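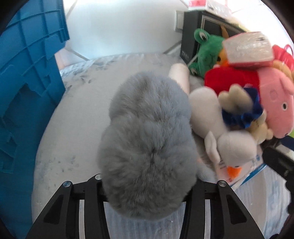 手持夹爪和灰色长毛玩具，右边是玩具堆

手持夹爪两把，用来录毛绒玩具整理的示范：预算应该怎么分？

社区互助 > 设备采购 > 机器人与自动化

发帖人：灯塔下面

大家好。中文是我的第二语言，如果有的句子不清楚，请告诉我，我会改。

我负责给 Lullcombe 写一份采购计划。Lullcombe 是一个玩具出借点，家庭把玩具借回家，用完以后还回来，我们要分类、检查、装箱。毛绒玩具占的时间最多。我们想在今年准备设备，十一月开始试着让机械臂做分类的第一步：从一堆里拿出一个，放到正确的箱子里。只要这一步，别的步骤还是人来做。

我们的想法是先买手持夹爪，人用手拿着夹爪做示范，把数据录下来，以后再买或者租机械臂。我读了一些文章，理解是这样的顺序比较省钱，因为示范的时候不需要有机械臂在场。如果我的理解有错误，请指出。

我先说明要做的动作，然后说预算。

动作的第一种，是夹一个单独的大玩具。灰色长毛的那一种我认为最难。毛很长，从上面看的时候，很难判断里面的身体到哪里为止。两个手指合起来的时候，我也不容易知道夹住的是毛还是身体。所以手指的张开宽度对我们很重要，这是我选型号时第一个看的数字。可是各家的说明书里，写法不一样：有的写两个指尖之间的距离，有的写“可抓物体最大尺寸”，我不知道能不能直接比较。

蓝色的塑料箱放在左边，玩具堆在右边，人用两只手，一只手一把夹爪。一把夹爪便宜很多，但是软的东西有时候会跟旁边的东西一起动，需要另一把帮忙。所以我倾向于买两把。
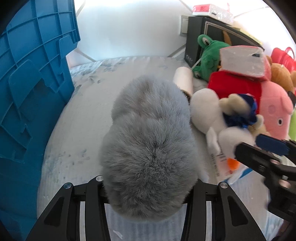

目前的预算

我收到的报价如下，都是欧元，含税。

Vasano 手持夹爪，两把一套，带支架和校准板：2189。
备用指垫，一包：108。
运费和保险：74。

报价是通过 Kennedy 拿到的，它是我们这里的经销店，不是厂家。Kennedy 的人回答很快，但是关于软件的问题，他们说要去问厂家，我等了很久还没有得到答复。

另外一家 Vunduver 只出租，不卖。按月付钱，设备坏了他们换。他们的合同很长，我用词典读完了，有一条我不明白：录下来的数据“双方均可用于改进服务”。这个意思是不是他们也可以使用我们的数据？

我不能确定的地方

第一，指垫要不要一开始就多买。毛绒玩具的毛会不会粘在指垫上，粘了以后是清洁还是换新的，说明书里没有写。

第二，电脑和存储。报价里没有电脑。我们办公室有一台普通的电脑，用来写文件可以，用来处理视频我没有把握。两把夹爪同时录，文件有多大，我找不到可靠的说法。

第三，玩具堆里不只有毛绒玩具。真正的堆是很混乱的：大的粉色小猪横着，旁边紧挨着白色的鸭子，上面靠着透明塑料膜包的纸巾，还有绳子和吸盘这样的小东西。我应该在预算里为这种混乱的情况多留录制的时间，还是先只录干净的情况？时间对我们也是钱，因为录制的人要付工资。

第四，保修。Kennedy 说保修从发货日开始算，不是从我们收到那天开始。这是普通的做法吗？

我需要把计划写成一页纸交上去，读的人不懂机器人，所以如果您的回答里有专业词，请加一句简单的解释。先谢谢大家。
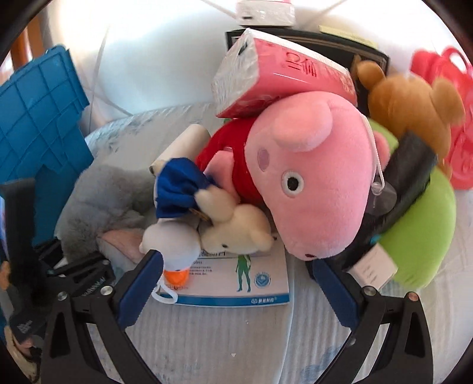
北岸慢车
先回答张开宽度的问题，因为它会影响您买哪一种。

指尖距离和“可抓物体最大尺寸”不能直接比较。指尖距离是用尺子可以量出来的；第二个数字，要看厂家拿什么东西试的。如果他们用硬的盒子试，对毛绒玩具没有参考意义。软的玩具可以压小，所以能夹的东西会比指尖距离大一些，可是压得越多，松开的时候弹得也越厉害，玩具会滚到别的地方去。请您写信给 Kennedy，只要一个数字：手指完全张开的时候，两个指垫内侧之间是多少毫米。然后用纸板剪一个一样宽的缺口，拿到玩具堆旁边，一个一个去比。我们单位买之前就是这样做的，一个上午就知道哪些玩具以后会有困难。

夹到毛还是夹到身体，这个问题人的手其实能感觉到一部分，扳机的阻力会不同。您录示范的时候，如果感觉只夹到毛，就松开重新夹，这个“重新夹”的动作也请保留在数据里。很多人把它剪掉，觉得不好看。以后机械臂遇到同样的情况，就没有学过怎么办。

关于两把还是一把，我的意见是买两把，但是理由和您的不完全一样。您将来的机械臂有几只，决定了您的示范应该用几把。用两只手录的数据，以后只有一只机械臂，很多动作没有办法用。所以请先在计划里写清楚：第二阶段准备一只臂还是两只臂。如果写计划的时候还不能决定，可以买两把，但录制分成两个部分，简单的玩具用一只手录，互相压住的玩具用两只手录，文件夹分开放，名字也分开。这样不管以后怎么决定，都有可以用的数据。

第一批预算，我会这样排先后：

夹爪一套。这个没有可以省的地方。

存储。请买两块一样的移动硬盘，一块工作，一块备份，每天录完就复制。文件大小跟分辨率有关系，没有人可以替您算，最好的办法是请 Kennedy 让您在店里录十分钟，拿文件回来看，再乘以您计划的时间。

电脑。录制的时候普通电脑往往够用，训练的时候不够。训练可以按小时租服务器，这笔钱放到第二阶段，不要放在这一次的计划里，不然总数看起来很大，审批的人会紧张。

指垫。先买一包。长毛的玩具会掉毛，粘在垫子上是正常的，用粘毛的滚筒或者微湿的布擦一下就可以。等表面发亮、发滑的时候再换。我们第一次买了太多，后来厂家改了形状，旧的装不上去，到现在还在柜子里。

人工。这个常常被忘记。整理玩具堆、把玩具放回去、给文件起名字，这些时间加起来比拿着夹爪的时间长。我建议按录制时间的三倍来写工资。您可能觉得太多，我第一次也觉得太多。

乱的情况和干净的情况，两种都要录，从干净的开始。先让操作的人熟悉夹爪，手不抖了，再慢慢把玩具堆在一起。塑料膜包的东西要早一点放进去，因为膜会反光，摄像头看它和看布料很不一样。绳子和吸盘这样的小东西，可以规定由人先拿走。您的目标是分类玩具，没有必要让机器什么都会。这一条写进计划里，能省很多录制时间。

采购的专业词，您那一页纸上只需要三个：“示范数据”就是人做给机器看的录像和动作记录；“校准”就是让摄像头知道夹爪在哪里，每次拆装以后要重新做；“末端”就是机械臂最前面负责抓东西的部分。其它的词可以不写。

补充一点：请问清楚夹爪的指头能不能装到将来的机械臂上。示范用的指头和机械臂上的指头形状一样，数据才好用。如果厂家说“兼容”，请让他们写出机械臂的型号。只有“兼容”两个字，我不会付钱。

纸箱先生
买二手的就行了，论坛上有人出。我买过一套，少一颗螺丝，自己配了一颗，能用。软件要旧版本，新版本连不上，找了很久。

租的我没试过，感觉不划算。

电脑随便。

橄榄与雨
我只谈合同和保修，机器的部分上面已经说得很详细。

“双方均可用于改进服务”，按字面意思，是的，Vunduver 也可以用你们录的东西。对于玩具本身，可能没有什么关系。但是 Lullcombe 是家庭会来的地方，录的时候如果有人从旁边经过，脸和声音都可能进到文件里。手持夹爪的摄像头多数是很宽的镜头，您以为在看桌面，它同时看到了墙和门口。所以我建议两件事。第一，请对方把这一条改成“仅限甲方使用，乙方使用需另行书面同意”。这不是过分的要求，我见过改成功的合同，也见过对方不肯改的。如果不肯改，您就把这一条作为不选他们的理由写进计划，读的人会明白。第二，录制的地方不要对着门，并且在墙上贴一张通知。

租和买的比较，不要只看每个月的钱。请把下面这些也写在同一张表里：押金多少，什么时候退；正常磨损怎么定义，指垫算不算；中途可不可以停；停了以后，软件还能不能打开以前的文件。最后一项很重要。有的公司用自己的文件格式，租期结束，您的数据还在硬盘里，可是没有办法读。购买的时候也应该问 Kennedy 同样的问题，因为软件的许可有时候是按年的，报价单上不一定写出来。您的报价里我没有看到软件这一行，请问是包括在 2189 里面，还是没有算？这两种情况差别很大，请让他们用书面回答。

保修从发货日开始算，有的店是这样做的，可以谈。比较容易谈成的方法，是要求从签收日开始，或者要求他们等您准备好了再发货。您的试验十一月才开始，如果现在就收到机器，放在柜子里几个月，保修就白白过去了一段。可是也不要太晚，因为您需要时间练习和录制。我会把收货安排在录制开始之前两三个星期，收到以后当天打开，每一个手指张开合上几次，看看螺丝有没有松，拍照留下来。

还有那 74 的运费和保险，请确认保险保的是新机器的价格，以及坏了以后您要在几天之内通知。箱子和里面的泡沫请不要扔，以后送去修理的时候需要。

如果需要，我可以帮您看那一页纸的中文，您写得已经很清楚了。

灯塔下面（发帖人）
非常感谢三位。我按照纸板的方法做了缺口，已经在玩具堆旁边比过，有几个大的玩具确实要压很多才能进去，灰色长毛的是其中一个。我会在计划里单独写一行。

软件的问题我又写信问了 Kennedy。他们回答，第一年的软件包括在套装的价格里，第二年以后要另外付，价格还没有告诉我。如果没有橄榄与雨的提醒，我不会知道去问这个。指垫按照北岸慢车说的，先买一包。

二手的我不能考虑，我们的规定要求有发票和保修，但是谢谢纸箱先生。

第二阶段是一只臂还是两只臂，我还没有得到决定，所以录制会分成两个文件夹。Vunduver 的那一条，我已经请他们修改，等他们回信以后我再来更新。

最后编辑：2024年4月13日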